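„Die Kissen macht jetzt er, den Kaffee mache weiter ich“

Wer sie besuchen will, muss früh aufstehen. Um kurz nach sechs schließt die Leiterin des Hausservice die Etage auf, die der Dienstleister Orinero für Van Acker betreut, und bis die ersten Leute aus den Büros kommen, hat sie am liebsten schon alles hinter sich: Küche, Besprechungsräume, Sitzecke. Seit dem vergangenen Herbst ist ihr Team um einen Kollegen gewachsen, der keinen Spind braucht und an der Weihnachtsfeier auch nichts gegessen hat. Wir haben uns mit ihr dort getroffen, wo er am häufigsten zu tun hat, bei den blauen Sofas gegenüber der Küchenzeile, und aus der verabredeten halben Stunde ist ein ganzer Vormittag geworden.

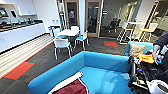

Wonell, im Februar

Sie setzt sich nur ungern hin, das merkt man gleich. Während sie redet, wandert der Blick immer wieder zu den Kissen und zur Theke hinüber, und einmal steht sie mitten im Satz auf und rückt einen Stuhl gerade. „Entschuldigung, das steckt drin“, sagt sie und lacht. „Das sind jetzt 21 Jahre in dem Beruf, das kriegt man nicht mehr raus. Mein Mann sagt, ich räume sogar bei anderen Leuten im Wohnzimmer auf, und leider hat er recht.“

Angefangen hat sie in einem Krankenhaus, später kamen Schulen dazu, dann die Büros. Bei Van Acker gibt es 536 Arbeitsplätze, verteilt auf mehrere Stockwerke, und jeder, der dort arbeitet, lässt irgendwann etwas liegen. Jacken vor allem! Dazu Schals, Decken, Taschen, Ladekabel, einmal einen ganzen Satz Winterreifen in der Garage, aber das ist eine andere Geschichte, die sie uns trotzdem erzählt und die wir hier aus Platzgründen weglassen müssen.

Der Roboter, ein fahrbares Gestell mit Arm und weißem Greifer, übernimmt in der Sitzecke das Einsammeln und Zurechtlegen. Was er wann tun soll, steht in Pleltis, dem Planungsprogramm, mit dem Orinero auch die Schichten der Menschen einteilt. „Am Anfang stand er da bei uns in der Liste, zwischen den Kolleginnen, in derselben Schrift“, erzählt sie. „Da gab es schon ein bisschen Stille im Pausenraum. Man guckt auf den Plan und sucht seinen Namen, und darüber steht eine Gerätenummer. Ich habe dann angerufen und gebeten, dass er eine eigene Spalte bekommt. Das war eine Kleinigkeit für die, die haben das am selben Tag gemacht. Für uns war es keine Kleinigkeit.“

Ob sie Angst gehabt habe, fragen wir. Sie überlegt länger, als wir erwartet hatten. „Angst um mich, nein. Ich habe noch ein paar Jahre, und ich weiß, was ich kann. Aber zwei von den Jüngeren haben mich gefragt, ob sie sich etwas anderes suchen sollen, und da konnte ich nichts versprechen. Ich habe gesagt: Ich frage nach, und ich sage euch, was man mir sagt, auch wenn es euch nicht gefällt.“ Man sagte ihr, es werde keine Stelle gestrichen, die Stunden würden aber anders verteilt. So ist es bisher auch gekommen. Eine der beiden arbeitet heute halbtags in der Einweisung und zeigt dem Gerät neue Abläufe, was sie sich vorher nie zugetraut hätte. Die andere ist gegangen, in eine Gärtnerei, und schickt ab und zu Fotos von Primeln.

Gefehlt hat ihr anfangs vor allem die Geduld. Ein Kissen aufzuschütteln und hinzulegen ist für sie eine Sache von Sekunden, der Arm fährt erst hin, schaut, fährt ein Stück zurück, schaut noch einmal. „Ich habe danebengestanden und in Gedanken mitgemacht, so wie man beim Beifahren mitbremst. Irgendwann habe ich mir verboten zuzusehen. Ich gehe in die Küche, mache die Maschinen, und wenn ich zurückkomme, ist er meistens fertig oder er wartet auf mich.“ Wartet er, dann liegt es fast immer an etwas Dunklem auf etwas Dunklem, oder an Kabeln. Kabel kann er nicht leiden, sagt sie, und verbessert sich sofort: „Leiden! Man redet ja schon so. Er erkennt sie schlecht.“ 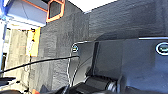

Zuletzt geändert: Montag, 9.40 Uhr

Die Kabel sind inzwischen ein eigenes Thema geworden, über das sich auf der Etage herrlich streiten lässt. Orinero hätte gern, dass abends alles eingesteckt oder weggeräumt ist. Die Leute von Van Acker finden, das Gerät solle sich nach ihnen richten. Sie selbst steht dazwischen und hat einen Korb gekauft, von ihrem eigenen Geld, den hat sie später erstattet bekommen. „Wer seine Sachen da reintut, hat Ruhe vor mir. Das klappt an guten Tagen, und freitags klappt es gar nicht.“

Was sich für sie am meisten verändert hat, ist der Rücken. Früher ging es hundertmal am Tag hinunter und wieder hoch, und die Servicefläche allein misst 1096 Quadratmeter. Das Bücken an den Sofas ist nun weg, geblieben sind das Tragen, die Spülmaschinen und die Bäder, und die Bäder, sagt sie, nimmt ihr so schnell keiner ab. Dafür sitzt sie mehr am Bildschirm. Jede Rückfrage der Maschine landet in Pleltis und will beantwortet werden: Gehört das hierher? Darf ich das anfassen? „Das ist Arbeit, auch wenn es nach nichts aussieht. Wir haben darum gekämpft, dass die Zeit dafür im Plan steht. Jetzt steht sie drin, zu knapp, aber sie steht drin.“

Am heikelsten findet sie die Kleidung. Ein Kissen ist ein Kissen, eine Jacke aber gehört jemandem, da ist der Hausschlüssel drin oder der Brief vom Amt. In den Einweisungsrunden werden deshalb immer wieder Stücke durchprobiert, dünne und dicke, mit Steppfutter und ohne, am Aufhänger gefasst oder am Saum – und es ist jedes Mal ein Mensch dabei. Das war ihre Bedingung, und sie hat sie auch schriftlich. „In fremde Taschen greift er nicht. Das tue ich ja auch nicht.“

Bei diesen Runden, gibt sie zu, hat sie selbst einiges gelernt. Wie man Stoff anfasst, hatte sie nie jemandem erklären müssen. Plötzlich saß sie mit einem Entwickler zusammen, der wissen wollte, warum sie den Kragen nimmt und nicht den Ärmel, und sie musste es dreimal vormachen, bis sie die Antwort hatte: weil der Kragen das Gewicht trägt und der Rest von allein fällt. Der junge Mann hat das mitgeschrieben. Sie erzählt es zweimal, und beim zweiten Mal ist der Stolz noch etwas besser zu hören.

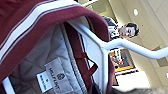
Was bleibt, was kommt

Im Frühjahr soll ein zweites Gerät auf die Etage darunter. Sie ist gefragt worden, ob sie die Einführung begleiten möchte, und hat zugesagt, allerdings mit einer Liste. Darauf stehen die eigene Spalte im Plan, die Zeit für die Rückfragen, ein Abend, an dem alle Kolleginnen das Gerät in Ruhe anschauen und auch einmal anhalten dürfen, und ein besserer Stuhl für den Bildschirmplatz. Der Stuhl ist bisher der einzige strittige Punkt.

Und die Kaffeemaschinen? Da wird sie sehr bestimmt. Die bleiben bei ihr, sagt sie, morgens um halb sieben, mit dem Radio auf der Fensterbank. Dann ist es doch Zeit, sie muss nach oben, der große Besprechungsraum ist ab elf belegt und die Tassen sind noch nicht eingedeckt. Im Gehen nimmt sie unsere Gläser gleich mit.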